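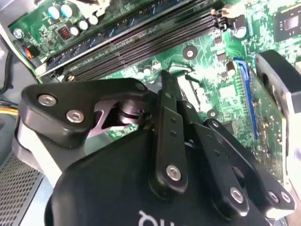 Most of the desktop computers that end up in the recycling bin could have been used for several more years, according to Noémie Bodin, and the usual trouble is a small part that its owner never knew could be replaced.

HONMONT, October 11, 2020. Hutine, the computer repair and resale company, today announced a take-back and repair program for used desktop computers in Honmont. Under the program, households, schools, small businesses and clubs can hand in a desktop at the company's Carré workshop at no charge. Machines that can be repaired will be cleaned, fitted with working parts and sold at low cost or given to people who need a computer for school or work. Machines that can't be repaired will be taken apart, and the usable parts will be kept for other repairs.

The program follows a trial that began last December. During the trial, 548 desktops were handed in at Carré. Of these, 169 were given at no cost to families with a child in school. The rest were sold, kept in stock for repair, or used for parts.

Hutine plans to accept up to 2,000 machines during the first full year of the program. The workshop has taken over the unit next door to make room for storage, and the counter where customers drop off and collect computers has been moved to the street side of the building. The old entrance on the courtyard is now for deliveries only.

What can be handed in

The program accepts desktop computers of any brand, working or not. The case should be complete, with the side panel in place or included separately. Keyboards, mice and power cords are also welcome. Monitors are accepted only if they turn on and the screen isn't cracked.

Laptops, printers, tablets and phones are not part of the program. Hutine looked at including laptops during the trial but decided against it for now. Laptop parts vary a great deal from one model to the next, and replacement batteries for older models were often hard to find. The company will look at the question again next year.

Owners don't have to remove anything from the computer before bringing it in. Anyone who prefers to keep the hard drive may take it out at home or ask the counter staff to do it. The drive is handed back on the spot, and the computer is accepted without it.

How the machines are checked

Each desktop gets a label and an entry in Surnura, the stock and repair software that Hutine uses in all of its workshops. The entry stays with the machine until it leaves the building, and it lists every part that was replaced.

The first check is a visual one. Staff open the case, remove dust, and look for swollen capacitors, loose connectors, bent pins and signs of liquid damage. The machine is then started on the bench. If it doesn't start, the power supply is tested on its own, followed by the memory.

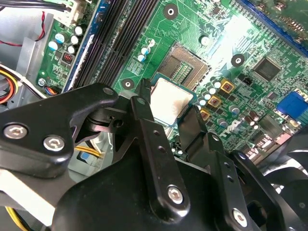 Old thermal paste is cleaned off and replaced on every machine that passes the first check, whether or not it was overheating. Fans that make noise are changed. Memory is brought up to at least 4 gigabytes, which is enough for writing, email, web browsing and most video calls. Where the original hard drive is slow or shows errors, a solid-state drive is fitted in its place.

Finished computers run overnight under load before they go on the shelf. A machine that shuts down or reports an error during the night goes back to the bench with a note in its file.

During the trial, the most common faults were failed power supplies, worn hard drives and flat coin cell batteries on the motherboard. The last of these often causes a computer to lose its date and settings each time it's unplugged, and some owners had taken it as a sign that the whole machine was finished. Few boards had failed outright.

Personal data

All drives that stay with the program are erased before a computer is sold or given away. The date and result of the erasure are recorded in Surnura, and the former owner can ask for a printed copy. Drives that can't be erased are destroyed at the workshop and are never sent out whole.

Noémie Bodin said the question of old files came up at the counter more often than any other. "People want to know what happens to their photos and their tax papers," Bodin said. "We ask everyone to make a copy of what they want to keep before they come in. Once a drive is erased, we can't get anything back."

Prices and free computers

Repaired desktops are sold at the Carré counter and come with a keyboard, a mouse and a power cord. The price is marked on the case and depends on the processor, the memory and the size of the drive. Each computer carries a one-year warranty on parts and labor. Repairs under warranty are done in the same workshop, and a loaner is offered when a repair will take longer than a week.

Computers are given free of charge through schools in Honmont. A family applies to the school office, which passes the request to Hutine without any details of income. The company doesn't handle direct requests for free machines. Families who received a computer during the trial keep it and don't need to apply again, and their warranty has been extended to match the one offered under the full program.

Adult learners enrolled in a training course may also apply through the course office starting in December.

Parts

Usable parts from computers that couldn't be repaired are now sold over the counter as well. This was not offered during the trial. Customers asked for it, mainly people who repair their own machines and were looking for older types of memory or a power supply in an unusual size. Parts are tested before sale and can be returned within a month.

Boards, cables and metal that have no further use go to a licensed recycler. Hutine will publish the number of computers received, repaired and recycled at the end of the program's first year.

Bringing in a computer

No appointment is needed to hand in one or two machines. Schools and businesses with a larger number should call ahead so that a time can be set and a cart made ready at the delivery entrance. Pickup is available within Honmont for organizations only.

A receipt is given for each computer. It shows the label number, which is needed to request a copy of the erasure record later.

About Hutine

Hutine repairs and resells desktop computers and office equipment. Its Carré workshop in Honmont handles repairs for private customers, schools and small companies, and also houses the company's parts stock.

Press contact: Noémie Bodin, Hutine, Carré workshop, Honmont. Visits to the workshop can be arranged on request.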